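Cleaning a Bathroom Sink: By Hand, and Whether a Machine Can Do It Yet

Posted 2018-11-10 by Karthik Amarasinghe
Filed under: Bathroom, Tools, Automation

A bathroom basin takes about the same care whoever does the wiping. The method comes first, then notes on which steps a machine can take over at present. Readers who only want the method can stop after the second section.

What you need

One cotton or microfiber cloth, hemmed, no loose threads
Mild liquid soap, or white vinegar cut half and half with water for scale
An old toothbrush for the overflow hole and the base of the faucet
A second cloth, dry

Method

Clear the rim. Rinse the bowl with warm water and let it drain. Put a small amount of soap on the damp cloth and work from the rim down to the drain, in overlapping strokes, so that dirt moves one way only. Fold the cloth to a clean face after each third of the bowl. Brush inside the overflow hole and rinse. For scale at the foot of the faucet, lay a vinegar-damp cloth against it for 18 minutes, then rinse well. Keep vinegar off marble and other natural stone. Dry the chrome last.

Do not use scouring powder on glazed ceramic. It leaves fine scratches that hold soap film, and the bowl will need cleaning more often afterward.
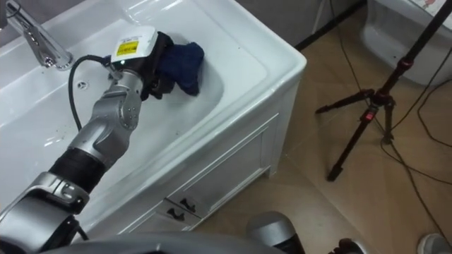 Machine wiping comes down to contact pressure. A flat counter is an easy case: set a height, move sideways, repeat. A basin has a slope that changes at every point, and the arm has to turn its wrist to keep the cloth against the surface. A bunched cloth in a gripper, like the navy one on the inner slope of this bowl, touches the ceramic over a patch that depends on how the folds happen to lie. Press lightly and the dark specks and water marks on the bowl floor stay where they are. Press hard and the gripper itself may meet the glaze.

A person corrects for this by feel and does not notice doing it. An arm needs either a force reading at the wrist or a soft pad behind the cloth. The pad is cheaper. Sunil Biswas, who runs the Sarkar repair shop, tried several on his bench arm and settled on closed-cell foam under a single layer of cloth. He logged 251 wiping passes on a scrap basin; 191 left no visible streak under a work lamp. Most of the failures were at the turn between wall and floor.

Steps ranked by difficulty for a machine, easiest first

Wiping a flat rim
Wiping the wall of a bowl
Wiping behind the faucet
Refolding the cloth to a clean face
Cleaning the overflow hole

Refolding is the one people underrate. Wet fabric sticks to itself, and the clean side is hard to find with a camera. The workaround is a stack of small cloths, one per zone, dropped in a bin after use - more laundry, fewer failures.

Cost

Sunil's bench arm cost him 3000 dollars secondhand, before the foam and the mounting plate. A cloth and a bottle of soap last most of a year. For a single household the arm makes no sense at present. For a building with many identical basins it may be worth a trial, provided someone checks each bowl and does the overflow holes by hand.

Related pages: Removing scale from a shower head. Choosing a cloth for chrome. Foam pads compared (updated in April).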